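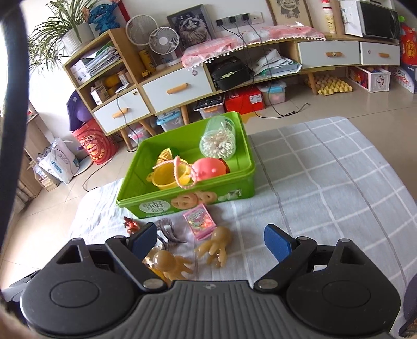
The green box, Thursday edition

romana_v
Okay toy storage people, I need opinions. I gave up on the big toy chest (everything sank to the bottom and stayed there) and now each kid gets one small box for the stuff they play with most. My youngest got the green cookie box, the bright one with the cookies printed on the front, and I love it!! No lid to fight with, she can see right in, and it goes from the bed to the shelf in one trip. Right now it has the yellow pot, the corn, the pink beads and the round pink guy, plus the jar of cotton swabs, which is mine but she likes it in there and I've stopped arguing. My question is the little stuff. The octopuses, the pink card thing, the tiny figurine. Do they go in the box too or do they need their own home?

dolport_mom
Own home, 100%. Little things go under the big things and then the whole box gets dumped out to find one octopus. Ask me how my evenings go. I use a zip pouch.

bsindelar
Disagree with the pouch. We had pouches for everything and my son wouldn't open a single one. If he can't see it he doesn't play with it. I'd put it all in the one box and take out the cotton swabs, that jar is eating a whole corner.

romana_v
Ha, the jar was always going to come up. I did try a pouch once and it went exactly like that, bsindelar, she just carried it around closed like a purse.

So last night I spread things out on the plaid sheet again to sort what stays.

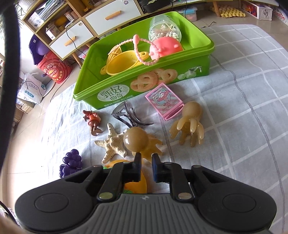

The starfish and the hair clip are the ones I keep going back and forth on. The clip belongs in the bathroom, I know, but it's part of some ocean game now and the starfish apparently can't sleep without it. The fruit slice can go with the corn and the pot since that's all cooking.

fleveck36
How old is she? I'd be more worried about size than sorting. Anything small enough to go in a mouth lives up high at our house. Same with cotton swabs.

romana_v
She's four, and past the mouth stage, thank goodness. My nephew is 2 though, so when he visits the small ones go up on top of the closet.

dolport_mom
Then you need the pouch anyway!! For the nephew days!

bsindelar
Or a bowl. A bowl on the closet works fine, Dolport.

romana_v
Bowl it is, for now. Swabs are staying.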